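Comparing Two Gripper Controllers on a Simulated Dresser Task
Student project report, Robotics Lab Course, Clivness

Summary

We compared two ways of controlling the grippers of a two-armed robot in simulation. The first is the stock position controller that comes with our course software, Lolgate. The second is a force-limited controller we wrote ourselves and named Steltska. The task was to pick small flat objects off the top of a wooden dresser. We used mousetraps because they are thin, they lie flat, and their hardware is all toward one end, so a bad grasp point shows up quickly. We ran 300 trials with each controller.

1. The simulated home

All trials took place in the Pellegrini apartment, a furnished home model shared by three project groups. The robot starts at a random spot and has to find its way to the dresser before it picks anything up. Our group had to test navigation in every room, including the bathroom, where the cube-patterned tiles gave our floor detector trouble. It read the brown and cream diamonds as raised steps and refused to plan a path between the tub and the drawer cabinet. We fixed this by taking floor height from depth only and ignoring color.
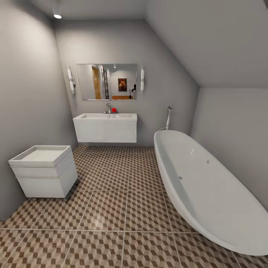

2. Robot and grippers

The robot has two arms, each with a two-finger gripper. Both grippers use the same finger model, and we did not change the finger shape or the friction values at any point. Each arm has its own controller process. In the stock setup both processes close the fingers to a fixed width. In Steltska, the fingers close until the contact force passes a limit, then hold.

The traps were placed on the dresser top at similar angles with space between them. We kept the spacing wide enough for open fingers to come down on either side of a trap. The picture on the wall behind the dresser stayed in place for every trial, and we added it to the collision map after an early test run where the planner sent an elbow through it.

One arm works at a time. The other waits above the dresser, far enough back that it does not block the reach.

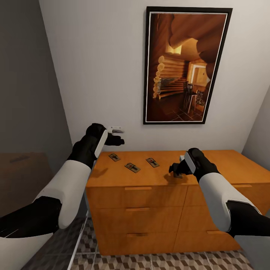 Why not let both arms pick at the same time?
We tried it for 49 trials and the planner spent most of its time resolving arm-to-arm collisions. Taking turns was faster per object, so we used it for all of the results in this report.

3. Camera view

Grasp points were chosen from a camera looking down at the work surface. The red pedal was the easiest feature to detect, and we used it to work out which end of a trap was which. The grasp point was then set on the bare wood at the other end. Two problems came up. The arm's own shadow darkened part of the orange surface, and our first color threshold treated that patch as an object. Traps near the side of the view were only partly visible, so the detector placed their centers too far in. We now skip any trap that touches the image border and move the arm before looking again.

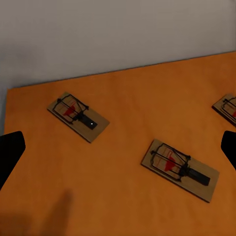 4. Results

The stock controller failed mostly by closing too early, above the thin base, and pushing the trap along the wood. Steltska made this mistake in 13 of its 300 trials. Its more common failure was stopping on a light touch against the dresser top and reporting a grasp with nothing between the fingers. Raising the force limit helped, but past a certain point the base began to tilt as it was lifted.

Steltska was slower. Each grasp takes longer because the force reading is averaged over several steps. The controller loop runs at 1000 Hz in both cases, so the delay comes from our filter and could be shortened.

5. Remaining work

We did not test traps lying close together or touching. We also want to repeat the trials with the dresser moved to the other wall, where the arms have less room to approach. The force limit is still set by hand.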